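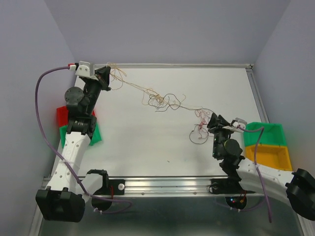 Both arms on the wire tangle, robot club, March

So I've been promising a post about robot club for ages and people keep asking me what we do in there all evening. Untangling, mostly! I joined Zodport thinking I'd be building something with wheels that drove round a car park, and instead I've spent most of this term thinking about bits of wire.

The task comes from a little inter-club competition called the Starkgate. Every club gets the same brief: a bundle of mixed wires, all knotted up, and two arms to pull it apart and sort it into bins by colour. You get 40 minutes for your run, which sounded like loads when I first read it. We did a full practice a fortnight ago and we'd barely got the second wire free when the timer went.

What makes it hard is that wire doesn't stay where you put it. With a block, you pick it up and it's still a block. With wire you lift one end and the other end does something daft on the far side of the table. The thin yellow-orange ones are the springiest and they love making loops. The thicker black one is a pain in a different way, as it winds itself through everything else and then you can't shift the knot without dragging the lot along with it.

Our first plan was to let one arm hold and the other arm pick. Sensible enough, except the picking arm kept tugging the whole bundle towards itself. Now we start by having each arm take an end and stretch it out between them, so the knot sits over the middle and you can see which wire goes where. It's slow (really slow, you could make a cup of tea) but it means we're choosing which bit to go for. Before that we were mostly hoping.

We've named the two control programs, obviously. Feyisa does the stretching and Cimis does the picking. There was a proper argument about names and I lost it, so I won't tell you what I wanted. Feyisa behaves beautifully. Cimis has moods. On a good evening it'll go straight for a loose end and on a bad one it closes its fingers on thin air next to the wire, over and over, while we all stand there groaning.

Most of my own work has been on the grip. The fingers come to quite a narrow tip, so you have to be nearly spot on before you close them. Go in too high and the wire pops out sideways, go in too low and you're scraping the table. I must have written the approach height on my hand in biro about a dozen times. I've also learnt that a wire with a bit of a curl standing up off the table is a gift, and you should always go for that one first.

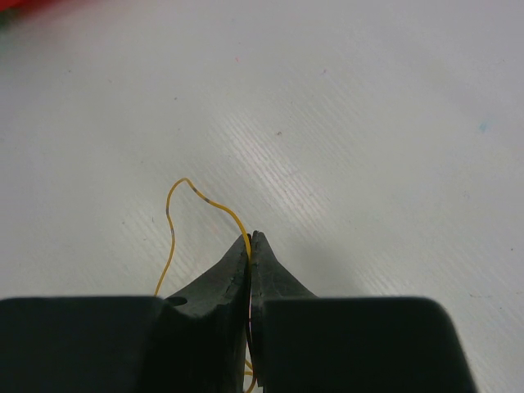
What's left to sort out

The bins, mainly. We've spent so long on the knot that the sorting half has hardly been touched, and you only score for wires that end up in the right colour bin. I've got a rough routine that carries a wire over and lets go, but it tends to drape it over the edge, half in and half out. I asked whether half in counts and got a very firm no.

Then there's the cable ties. The arms have their own cables running down them and we need to check those have enough slack for the big reaches over to the side, so that's a job for next time, along with giving the table a wipe.

We've got two more sessions before the Starkgate and I'd be happy if we went in able to do almost 40 per cent of the bundle. The others are aiming higher than that. I'll post the score whatever it is, and if anyone reading has done this sort of thing with string or cable and has tips about knots, please leave a comment, I'll read every one of them out at club!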